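Moving my mother's recipes out of the binders

I spent most of February on a job I had been putting off since we moved to Kendumar, which was getting my mother's recipes out of three fat binders and into something I could use. I said I would write up how I did it, so here it is. It took longer than I planned and I would do a few parts differently.

The binders are not really recipe books. My mother clipped things out of the newspaper, wrote on the backs of envelopes, and tore the panels off flour bags. She never threw out a version she had replaced. There are four separate entries for potato rolls, and they disagree about the milk.

Counting what was there

Before doing anything else I went through all three binders at the dining table and counted. I got to 600 pieces of paper. That number sounds worse than it was. A lot of it was coupons, warranty slips, and one complete set of instructions for a pressure cooker she gave away in the eighties. With that out of the way I had 397 actual recipes.

I made two piles, one for things I remember eating and one for everything else. The first pile was smaller than I expected. She collected a great many recipes for fish and we hardly ever ate fish.

I also learned not to pull paper off the old magnetic album pages. The glue on those goes hard and takes the back of the clipping with it. I ruined a gingerbread recipe that way, though only the last two lines, and I could guess them. After that I slid dental floss behind each piece and worked it loose slowly. The worst ones I left on the page and copied where they were.

Typing or scanning

I tried scanning first. I have a flatbed scanner that is old but fine, and I ran one evening's worth through it. The scans looked good and were useless in the kitchen. You can't search pencil handwriting, and her abbreviations mean nothing unless you already know them. "B.P. sm." is a small spoon of baking powder, meaning the small spoon from the blue set, and I no longer have the blue set.

So I typed. I typed only the first pile plus a few others that looked good, 204 in the end. I scanned the rest and put them in a folder in case someone in the family asks.

For each one I typed:

- the title as she wrote it
- the ingredients, in her amounts
- my amounts in brackets if I had tested it
- the oven temperature, or "none given"
- anything written in the margin

The margins are the best part. "Too dry, more butter." "Good for church." "Made for the Hurkora picnic, came home with half." I kept all of that exactly as written, including the spelling.

I did this at night, usually from eight until I got tired, and I could do ten or so in a sitting if the handwriting was decent. The newspaper clippings went fast. The envelopes were slow, because she wrote around the stamp and up the side.

What to do with the originals

I went back and forth on this. My first thought was plastic sleeves in new binders, and I priced it out, but the envelopes are all different sizes and half of them slide out of the bottom. Then I looked at photo boxes. In the end I sorted by size instead of by subject, put tissue between the fragile ones, and stood them upright. A plain open basket or a shoebox is fine while you're sorting, but for keeping them I wanted a lid, so they are in two lidded boxes from the hardware store in Hemmin. I keep them in the hall closet, away from the kitchen.

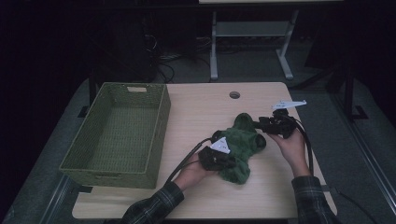 Testing the ones with no directions

Around a third of the typed recipes have ingredients and nothing else. No temperature, no time, no pan. She knew how to make them and only needed reminding of the amounts.

I have been testing these one at a time. My rule is 350 degrees and start looking at twenty minutes. That has worked for every bar cookie and most of the cakes. It did not work for the brown bread, which I have now made three times. The third loaf was edible. I think she steamed it, and I may try a coffee can next.

The potato rolls I settled by making all four. The version on the Gendent Dairy notepad is the one we ate. It has the most milk, and the dough is so sticky that I assumed I had copied it wrong and went back to check. I hadn't. You just flour your hands and keep going.

Some things came out exactly as I remembered, mainly the date squares and the cabbage soup. Some came out worse. I loved her lime gelatin salad as a child and I don't think I will be making it again.

Printing it

I printed one copy on ordinary paper and had it spiral bound at the copy shop. My sister wanted hers with wider margins so she could write in them, so I changed the layout and printed hers that way. I wish I'd done mine the same. I have already run out of room on the potato roll page.

If you are starting on a pile like this, do the counting first and be strict about what you type. I could have saved a week by leaving out the fish.

Next I have to deal with the slides.

14 shares
6 comments

Recent posts
Three kinds of rhubarb and which one lived
Fixing the back step, part two
What we kept from the Kendumar garage
A cheap way to sharpen kitchen knives
Cabbage soup, typed out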